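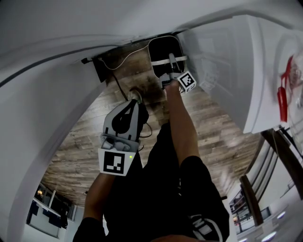
# Tokden publica una base de datos sobre fragancias y conservantes en productos del hogar

29 de mayo de 2026

La asociación de consumidores Tokden ha abierto al público un buscador gratuito con las fichas de 2000 productos de limpieza e higiene personal que se venden en supermercados y droguerías. Cada ficha recoge la lista de ingredientes de la etiqueta, los alérgenos de fragancia declarados y una nota de la A a la E.

El trabajo empezó en marzo con una selección de detergentes y suavizantes y se amplió después a champús, geles, desodorantes y ambientadores. Los datos proceden de las etiquetas y de las hojas informativas que los fabricantes tienen en sus páginas web. Tokden no ha hecho análisis de laboratorio propios.

Según el resumen que acompaña al buscador, 393 productos reciben la nota más baja. En la mayoría de los casos el motivo es la combinación de varios alérgenos de fragancia con conservantes del grupo de las isotiazolinonas, que pueden provocar dermatitis de contacto en personas sensibilizadas. Otros 170 han quedado sin nota porque la etiqueta estaba incompleta o no coincidía con la información de la web del fabricante.

«Una nota baja no significa que el producto sea ilegal ni que vaya a causar daño a quien lo usa», explica Fouzia Dogar, coordinadora del proyecto. «Significa que una persona con la piel reactiva debería leer la ficha antes de comprarlo».

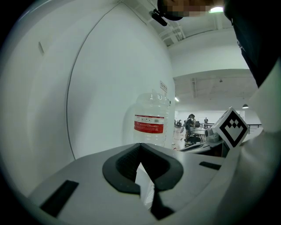
El buscador permite filtrar por tipo de producto, por marca y por ingrediente. También se puede introducir una lista de sustancias que el usuario quiere evitar — por ejemplo, la que le haya dado el dermatólogo tras unas pruebas epicutáneas — y guardar el resultado sin necesidad de registrarse. La versión para móvil lee códigos de barras, aunque de momento solo reconoce los productos ya incluidos.

La cadena de droguerías Baltano ha anunciado que enlazará las fichas desde su tienda en línea. El fabricante Warkex, con 121 referencias en la base de datos, ha pedido que se revisen varias notas y sostiene que el sistema no tiene en cuenta la concentración de cada sustancia. Tokden reconoce esa limitación: las etiquetas rara vez indican cantidades exactas.

Rafia Yousafzai, farmacéutica y autora del método de puntuación, señala que los productos que se aclaran con agua se valoran con un baremo distinto al de los que permanecen sobre la piel. El documento con los criterios completos se puede descargar desde la misma página.

Las empresas pueden enviar correcciones mediante un formulario, siempre que adjunten la etiqueta vigente. Las fichas modificadas mostrarán la fecha del cambio y la nota anterior.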